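LÉEME de la celda Mora
Mano de dedos articulados con cámara de muñeca: puesta a punto, cuidados y pequeñas reparaciones

Bienvenida

Si has llegado hasta aquí es porque te toca cuidar de la celda Mora una temporada, o porque algo chirría y alguien te ha dicho "mira el LÉEME". En los dos casos, bienvenido o bienvenida. Este documento lo empezó Adalberto Barros cuando montamos la mano en el laboratorio de Busau, y desde entonces lo hemos ido engordando entre todos, así que perdona si en algún punto nos repetimos o si cambia el tono de un párrafo a otro. Tómate un café y léelo entero la primera vez, que no es tan largo y te ahorrará alguna tarde de rodillas en la moqueta.

Qué hay en esta carpeta

config/ - límites de recorrido y de corriente de cada dedo
calib/ - ficheros de calibración, el último siempre con el sufijo _actual
muneca/ - imágenes de la cámara de muñeca tomadas durante las revisiones
notas/ - cuaderno de mantenimiento en texto plano (por favor, sin tablas raras)
zuvero/ - el programa de control, con su propio LÉEME, mucho más seco que este

Antes de tocar nada

Para la celda desde Zuvero con la orden "reposo" y espera a que la mano termine de abrirse. Después corta la alimentación en el interruptor del armario y deja pasar 90 segundos. La fuente es de 24 V y no va a hacerte daño, pero los dedos guardan algo de tensión en los tendones y dan un respingo bastante feo si los sueltas de golpe. Szymon Nowicki todavía se acuerda de un destornillador que salió volando hasta la ventana - no hubo heridos, pero el destornillador no volvió a aparecer.

Si vas a trabajar con la mano baja, cerca del suelo, pon el freno del brazo. Y mira por dónde pasan los cables antes de moverlo.

Revisión de los dedos

La hacemos una vez por semana, normalmente el lunes a primera hora, y lleva poco rato si no hay sorpresas. Empieza por las articulaciones: cada una tiene su tornillo y hay que comprobar que no se haya aflojado. Usa el destornillador dinamométrico del cajón de arriba y no aprietes "a ojo", por mucha confianza que tengas en tu muñeca. Un tornillo pasado de fuerza endurece la articulación y luego el motor se calienta tratando de compensar, y acabamos todos buscando un fallo de programa que no existe.

Sigue con la superficie de las falanges. Pasa un paño de microfibra ligeramente húmedo (solo agua, nada de alcohol, que deja el acabado tristísimo) y fíjate en los roces. Los arañazos superficiales no nos preocupan y no hace falta lijarlos ni taparlos. Lo que sí queremos saber es si crecen, y por eso cada revisión se guarda con una imagen de la muñeca. Pasa también la uña por la junta que rodea el segmento: si notas un escalón, anótalo y avisa a Joaquim Magalhães antes de volver a dar corriente.
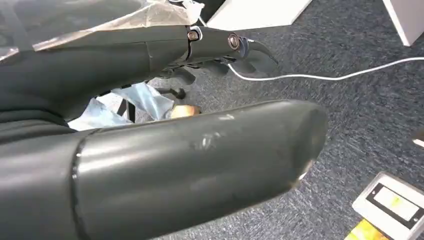 Vista desde la cámara de muñeca: roces blanquecinos en el segmento inferior y dos tornillos en el dedo de arriba.

Una vez limpios los dedos, muévelos con la mano, despacio, desde la base hasta la punta. Deberían ofrecer una resistencia suave y pareja. Si notas un tirón a mitad de recorrido suele ser pelusa - la moqueta suelta muchísima, ya lo verás - y se quita con unas pinzas de plástico desde la cara interior. Nunca con aire comprimido, por favor. Waldemar Śliwiński lo probó con la mejor intención del mundo y metió toda la pelusa hasta el fondo de la transmisión.

Calibración

Vuelve a dar corriente, abre Zuvero y lanza "calibrar mano". El programa cierra y abre cada dedo 2 veces y compara las lecturas con el fichero _actual. Deja libre el espacio alrededor de las puntas: un cable o una bolsa que se enganche a mitad del movimiento estropea la lectura entera y toca empezar otra vez.

El valor de referencia del codificador con la mano abierta es 173. Si al terminar te sale otro, repite la calibración antes de asustarte. Si a la segunda sigue distinto, revisa el conector de la base, que tiene la mala costumbre de quedarse a medio encajar cuando se gira mucho el brazo. Solo cuando el conector esté bien y el valor siga sin cuadrar merece la pena generar un fichero nuevo. El antiguo no se borra: se renombra y se queda en calib/, aunque ocupe sitio y parezca inútil.

Averías conocidas

La mano no responde después de "reposo". Casi siempre es el freno del brazo, que sigue puesto. Quítalo y vuelve a enviar la orden.

Un dedo se cierra más despacio que los demás. Mira primero los tornillos de las articulaciones y después la pelusa. Si no es ninguna de las dos cosas, apunta la temperatura del motor y escribe a Joaquim.

La imagen de la muñeca sale borrosa. Limpia la lente con el paño seco de la funda azul, que es solo para eso. Si alguien lo ha usado para los dedos (pasa más de lo que nos gustaría), lávalo antes.

Zuvero se queda en "esperando mano". Cierra el programa, cuenta hasta diez con calma y vuelve a abrirlo. Sabemos que no es un arreglo elegante y está en la lista de cosas pendientes desde octubre.

Repuestos

Los tornillos de articulación y los tendones los pedimos a Wilczyńska, que nos los manda en bolsitas ya etiquetadas. Guárdalos en su bolsita hasta el momento de usarlos, porque los de la base y los de la punta se parecen mucho y no son intercambiables. Cuando abras la última bolsa de un tipo, apúntalo en notas/pedidos.txt y Edmund Wysocka se encarga del resto.

Dudas y cambios

Si algo de lo que has leído no coincide con lo que te encuentras en la celda, corrige el texto y pon tus iniciales en el cuaderno. No hace falta pedir permiso ni escribir bonito. Para lo que toque a los límites de corriente sí, habla antes con Adalberto, que suele estar por el laboratorio hasta las seis.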